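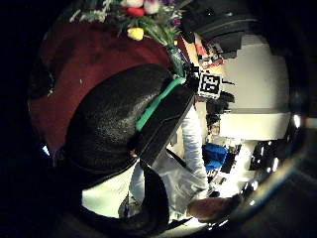
Gripper's-eye view. Red table, flowers, and a square marker next to the vase. This thread is about markers!

OK so last month our robot arm pushed itself down into a table, kept pushing, and it took us far too long to work out why. I've been wanting to write this up because it is my favorite bug of the year so far. Nobody hurt, one cracked finger mount, one dent. Thread.

Quick background if you follow me for the sourdough. At Kurnum we teach an arm to do table jobs by having people do them first with a hand-held gripper. There's a fisheye camera on the gripper. You pick things up, move them, put them down, and the software works out from the video where the gripper went.

The arm is a Vilora. It had been behaving beautifully since January and I'd gotten fond of it. The software that turns video into motion is our own, we call it Betevo, and any rude things I say about it below are rude things about me.

The day it happened. Simple job: reach over, go down, close the fingers, lift. Ngọc Ninh was running it and I was on the other side of the fence eating an orange. The arm goes over, starts down, looks great, and then doesn't stop where it should.

The fingers hit the tabletop and there's this horrible creak. Ngọc had her hand on the stop button already (always stand with your hand on the button) and hit it. It pushed for 2 seconds. I've watched the log a lot since then and 2 seconds is a really long time when something is creaking.

First thing we did was nothing. We left the arm where it was, took photos, saved the logs, and put a note on the controller so no one would helpfully reset it. I'm very glad we did that, you'll see why in a bit.

First theory: the model is bad. It's always the first theory. New training run, new data, maybe it learned something silly. We loaded the old model, set the height limit well above the table so it couldn't touch, and the old one was fine. Stopped at the right height every time.

So blame the new model? That's what I wrote in the channel. I was pretty confident. I even used bold.

Jasmina Babić asked a better question. She wanted to know how wrong it was, in which direction, and whether it was wrong by the same amount every time. I hadn't looked. I'd just looked at whether it was wrong.

So we plotted it. Long moves overshot a lot. Short moves overshot a little. Sideways moves overshot too, which we'd missed completely because there's no table in the way when you go sideways! Everything was too long by the same proportion, a bit under thirteen percent.

If you've worked with cameras you're probably already yelling at the screen. Please hold on, I want to enjoy this.

One moving camera on its own can't tell how big the world is. A dollhouse and a real house give you the same video if you move the camera to match. You can get the shape of the path really well and still have no idea if it was a foot long or a yard long.

That's what the marker is for. It's a printed square with a block pattern, and we tell the software how wide it is. Software finds the square, knows the width, and from then on it knows how big everything else is. The whole map hangs off that one number.

Our config file said the marker was 183 mm across.

Ngọc walked over to the table with a steel ruler. 162 mm.

I made a noise. It was not a word.

183 divided by 162 is 1.1296 and a bit. There's your thirteen percent. The software thought the square was bigger than it was, so it thought the room was bigger than it was, so it thought every hand movement was longer than it was. And the model learned those movements perfectly. It was doing exactly what we'd taught it. Poor thing.

How does a square shrink? The old print had gotten curly at one corner, so somebody printed a new one on nicer card. The print dialog had "fit to page" turned on. The card had wide margins. Out comes a perfectly lovely, perfectly sharp, smaller square.

The somebody was me. I've checked the print queue.

What I love about this bug (I do love it, sorry) is how healthy everything looked. The marker was detected fine. Tracking was smooth. Replays in the viewer looked gorgeous, because in the viewer the whole room is too big together and there's nothing to compare it with. Every check we had was asking "does this agree with itself" and it did.

Right, second half, and this is the part I care about more. A wrong number sent the arm too low. Fine, that's going to happen again someday with some other number. Why did it keep pushing?

The Vilora has a contact stop. If it feels more force than it expects, it halts. We'd tested it back when we set up the cell, and I have a video of Jasmina bonking it with a foam block and it stopping like a champ.

Since then we'd changed the tool. The new gripper is a good deal lighter than the old one, and the payload setting in the controller was still the old one. So the arm thought it was carrying weight that wasn't there, and its idea of "normal force" was off, in the direction that made pushing down look less strange than it was.

And on top of that, the contact threshold had been raised during a noisy week when it kept tripping on nothing. There was a comment next to the value: "temp, put back." Undated. No initials. We all have a suspicion and we've all agreed it might be any of us.

This is why I'm so happy we left the controller alone. A reset loads the default threshold. We'd have looked, seen a sensible value, and shrugged.

So, 2 separate faults. One put the fingers in the wrong place and the other let them stay there. Either one alone would've been a boring afternoon: with a working contact stop you get a tap and a halt, and with a correct marker you never touch the table.

What we changed, in case it's useful to anybody with a similar setup:

The marker sheet now has a ruler line printed along the bottom, with its length written next to it. If the line measures wrong, the sheet goes in the bin. Cheap and I should've done it on day one.

Every recording session starts with a known move. You put the gripper against a block screwed to the table, slide it along to a second block, done. Betevo compares the length it saw with the length we know. If they don't match, the session gets refused with a big ugly message. I wrote the message. It's very ugly.

Marker width isn't a global setting anymore. It gets typed in per session by the person who measured it, and it's stored with the recording. Takes a few seconds and people grumbled for one morning.

Changing the tool now means redoing the payload and redoing the foam block test, at slow speed, before anything else runs. The test result goes on a card that hangs on the fence. Old card comes down when the tool comes off.

There's a hard floor in the controller as well, a plane just above the tabletop that the fingertips can't go through no matter what the model asks for. We only lower it for jobs that need it. Yes, we should have had this already. I know. Jasmina knows. My mom knows, I told her on the phone.

And threshold changes expire. If you bump the contact limit for a test it goes back by itself at midnight. Somebody complained it'd be annoying at 12:05 with a test still running. My view is that at 12:05 you should go home.

About the data, since a few people at the Buthelezi meetup asked me if we had to throw it all out. We didn't! The error was a pure scale error, so we multiplied the paths by 162/183 and reran the checks. Finger opening is tracked separately, from little tags on the fingers with their own size setting, and those were right all along. So don't scale that part. (I scaled that part. Then I unscaled it.)

We did have to work out which sessions used which sheet. That took longer than everything else put together. We ended up pulling a frame from each session and looking at the corner, curly or flat. Ngọc got so fast at it that she was calling them out loud from across the room while I typed.

Retrained on the fixed set, ran it first with the floor set high, then brought it down a little at a time with somebody on the button. It stopped where it should. I may have hugged a fence post.

The cracked finger mount is on my desk holding pens. The dent in the table we've sanded, though if you run your thumb over it you can still find it.

Couple of replies to things in my inbox. Yes, a second camera or a depth sensor would also give you scale. They bring their own setup numbers, and somebody has to get those right too. Yes, the gripper has a motion sensor in it that can help pin down scale. We had it in the fit with hardly any weight, and the marker simply outvoted it. It now gets to raise an alarm if it disagrees.

If you run anything that uses printed markers, please go measure one today. With a real ruler, on the real sheet, on the wall or the table where it lives. Then tell me what you got, I want to hear all of them!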